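Can a Robot Do It Yet? Kitchen Edition
Posted by Gwendolyn Lyons, March 2026

Readers keep asking when they can hand the dull jobs over to a machine. Not this week. Meanwhile, some notes on weighing dried beans, a chore so boring you'd think the robots would be fighting over it.

1. Give the scale some elbow room
Clear the table around it. People bump things, and robot arms have even less sense of where their elbows are. Shiny wood deserves a second thought too. Glare bothers a camera about as much as it bothers me before coffee.

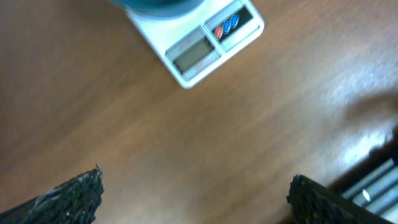 2. Zero the bowl first
Set the bowl on, press tare, then pour. A machine will follow this rule forever once it's told. My brother-in-law Benito has been told for 4 years.

3. Keep the supply in something wide and open
Small red beans in a clear plastic container, a bowl waiting on the scale, and a bit of table between the two. A gripper can get down into that. It can't do much with a twist-tied bag, and neither can I with wet hands.

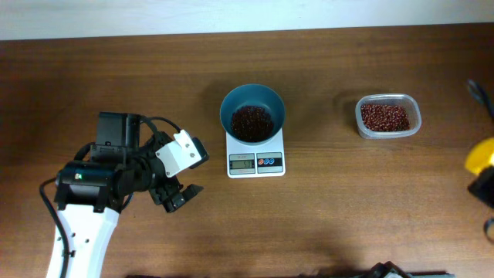 If your recipe wants 200 grams, stop pouring a little early and finish by the pinch. Stopping is the hard part for automation, because beans roll, stick and come along in twos when you wanted one. I'd trust an arm with the pouring sooner than with the last pinch.

4. Pick out the stones yourself
Ask me again in November.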